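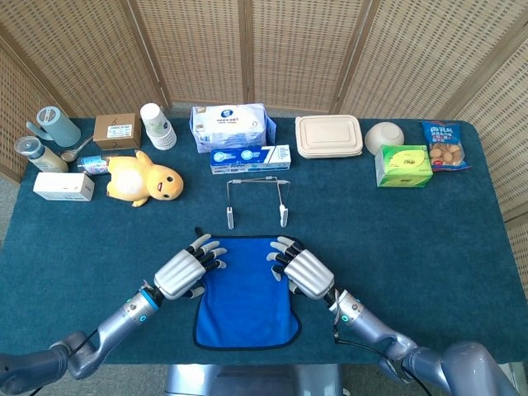 tarpworks wrote:
I was at the same open day and I don't agree that the towel was the easy station. Everybody walked past it to get to the pallet line. I stood there through two sessions and it was the only thing in the building that made me change my mind about anything.

Moynihan_C wrote:
I did say easy, and I'll stand by most of it. For anyone coming in from the other board, this is the Havent open day at the Lukport site, 5/5/20. Three stations: pallet line, bin sorting, and the household table with the two-arm unit and the towel. I signed up for the pallet line because that's what we're shopping for at work. I only got to the towel at the end.

What I meant by easy is that the towel starts flat, it's one color, and it's on a cloth of a different color. Anyone who has run vision on fabric knows how much that helps. Give it a white towel on a white sheet and then let's talk.

Ciarán

tarpworks wrote:
Blue on teal isn't exactly high contrast. They could have picked orange.

pressroom_dee wrote:
I run a hotel laundry, 6 people on the folding side. I couldn't get a spot for the visit so I'm going off this thread. Can one of you tell me how it goes about the fold? Does it pinch and lift, or slide under? Our people slide a flat hand under for bath sheets and pinch for hand towels.

tarpworks wrote:
Pinch, when I was there. Both hands went to the far edge, took hold near the corners, then brought that edge back toward the robot. Then it let go and smoothed. On one of the runs the left hand got a fold of fabric instead of the corner, it let go and took it again. That was the part I liked. It noticed.

gantry47 wrote:
How do you know it noticed? There was a guy at a laptop the whole time.

tarpworks wrote:
I asked. Aatos Räsänen was running the table and he told me the laptop was for logging and for the stop, and that the regrasp was the robot's own. You can believe that or not. I watched his hands and he wasn't typing.

gantry47 wrote:
I'm not calling anybody a liar. I've been to enough of these to know that "autonomous" covers a lot of ground. Was the order of steps fixed? Did it start from the same place each time? Did a person reset the towel between runs?

Moynihan_C wrote:
A person reset the towel, yes. Laid it out by hand, fairly straight. I asked about starting from a heap and Räsänen said they weren't showing that. He didn't say they couldn't do it. Make of that what you like.

On the fixed order, I think yes. The sequence looked the same to me in the four runs I saw. The hands went to slightly different spots, so it was reacting to something.

hollis_r wrote:
Question from somebody who knows conveyors and nothing else. Why five-finger hands? A towel needs two clamps. There's a Kokkonen folder at the plant where my brother works that does pillowcases all shift and it doesn't have a finger on it.

tarpworks wrote:
Because it isn't a towel folder. That was the whole point of the table. There was a row of other stuff along the back, a mug, a spoon, paper cups, tissues, a toothpaste box, a bag of cookies, a stuffed duck. Same hands for all of it.

hollis_r wrote:
And did it pick all of it up?

tarpworks wrote:
Not in my sessions. It did the towel and the cups. The duck got asked for by a kid in the second session and Räsänen said maybe after lunch.

Moynihan_C wrote:
It did the duck after lunch. It took three tries. I was there for that and it's the part I'd have led with if I were selling the thing. Soft object, odd shape, and it got it by the body in the end and set it down again. It did not do the spoon. Somebody asked for the spoon and the answer was no.

pressroom_dee wrote:
A spoon lying flat on cloth is hard for my nephew. OK, thanks, that's helpful. What I need to know is time per towel. Did anybody put a watch on it?

gantry47 wrote:
I'd like to hear this too.

Moynihan_C wrote:
I timed one. 47 seconds from when the hands started moving to when they came off the towel. That was two folds, and the edges didn't line up all that well. They were off by the width of my thumb on one side.

pressroom_dee wrote:
Then it's no use to me. One of my folders does a hand towel in a few seconds and the edges meet. I'm not knocking it, I just had a manager forward me the invitation with "thoughts??" on it and now I have an answer for him.

tarpworks wrote:
I think that's the wrong way to look at it though. Nobody there was selling it for laundries. Räsänen said more than once that the towel is a test. If you want towels done fast you buy the machine hollis is talking about. The use they kept coming back to was home help and care places, one person's things, a little of everything, no hurry.

gantry47 wrote:
They've been coming back to that use for a long time. My mother is in assisted living. What she'd need help with is getting her socks on, and I'd want to see a lot more than a towel on a nice clean table before that thing goes near her feet.

tarpworks wrote:
Fair. I wouldn't argue with that.

bexley_mill wrote:
Was anything said about how many runs it's had? The handout I picked up said 1,403 folds logged but it didn't give a success rate, or I couldn't find one.

Moynihan_C wrote:
Same handout. The number is on the back page under the photo of the site. No rate. I asked and was told a rate depends on what you call a success, which is true and is also what people say when they don't want to give you a number.

tarpworks wrote:
He did answer it in the first session. A woman asked him what counts, and he said they count it if the towel ends up folded without a person touching it, and edges don't matter for the count. He said they threw out the early ones because the hands were changed. So the 1,403 is with the present hands only. I don't remember him giving a percentage.

bexley_mill wrote:
That's more than I got. Thanks. I must have been over at bin sorting.

hollis_r wrote:
How was bin sorting?

bexley_mill wrote:
Down for most of the morning. Suction cup trouble. They had a Fellora person there with a case of spares and she got it going a little before noon. Once it ran, it ran fine. It's a regular arm with a regular cup and there's nothing to say about it, it put small boxes in the right bins. I'd buy that one. The line to see it was short.

gantry47 wrote:
That's my experience of every open day. The thing you'd buy has no line.

hollis_r wrote:
Did the two-arm robot have any kind of guard around it? I'm asking as the safety rep.

Moynihan_C wrote:
There was a wicker screen behind the table and down one side, and tape on the floor where visitors stood. No cage, no light curtain that I could see. It moved slow enough that I wasn't bothered. The wrists have a ring that lights up teal. I was told it changes color when the stop is pressed, but I didn't see it pressed.

hollis_r wrote:
Tape on the floor wouldn't pass where I work.

Moynihan_C wrote:
It wouldn't where I work either. It's a demo. Räsänen had the stop on a cord around his neck and stood within arm's reach. I asked what the arms can push with and he said he'd send me the sheet. Hasn't come yet. I'll post it if it does.

tarpworks wrote:
The screen was for the background, I think. He mentioned to the first group that they had trouble with people walking behind the table.

gantry47 wrote:
So it needs a screen behind it so it doesn't get confused by people. And it's going in a care home.

tarpworks wrote:
I said I think. I may have that wrong. It could have been about the visitors crowding in.

pressroom_dee wrote:
Was it loud? We can't hear each other as it is.

tarpworks wrote:
No. You could hear the fingers a little, a sort of ticking, when they closed. The fans in the hall were louder. I talked to Räsänen in a normal voice standing next to it.

okra_and_rye wrote:
I was at this too, afternoon group. I'm a school aide and I went with my dad, so I don't have a technical opinion. The hands made some people near us uncomfortable and I didn't mind them. What I noticed was it smoothed the towel more than it had to. Dad said it was checking. I thought it looked like my grandmother.

Moynihan_C wrote:
The smoothing pass is in there on purpose. It does it after every fold. It accounts for a good part of the 47 seconds, so if dee's manager asks, you could cut that and still be way too slow.

pressroom_dee wrote:
He won't ask. He's on to tunnel washers this week.

bexley_mill wrote:
Did either of you get a price? I heard a man behind me say 500 a month as a lease and I can't believe that's right for two arms and those hands.

Moynihan_C wrote:
That was the bin sorter, and it was 500 for the service plan only. The arm is on top of that. There's no price on the two-arm unit. They said it isn't for sale yet and they'd like sites to try it in. There was a clipboard.

gantry47 wrote:
Did you sign the clipboard?

Moynihan_C wrote:
No.

tarpworks wrote:
I did.

gantry47 wrote:
For what? You make truck covers.

tarpworks wrote:
We make truck covers, and before they get sewn somebody has to lay two pieces of vinyl on top of each other with the edges lined up. It's two people and a long table. I know this thing can't do that now. The piece it had was a towel. But taking hold of an edge, finding out it grabbed wrong, and taking hold again is most of the job, and I haven't seen anything else do it. I put down that we'd send them offcuts to practice on.

Moynihan_C wrote:
That I can see. I'd still ask them for the heap before I sent anybody anything. If it can't start from a heap you've got a person laying it out flat, and then the person might as well do the fold.

tarpworks wrote:
Ours comes off the roll flat.

Moynihan_C wrote:
OK then. Let us know if they call.

bexley_mill wrote:
Is there another visit planned? My boss wants to see the bin sorter running.

okra_and_rye wrote:
The girl at the sign-in desk told us there'd be one more before the end of May, mornings only. You have to email for a spot. Parking is behind the building, the front lot is for the place next door and they do tow.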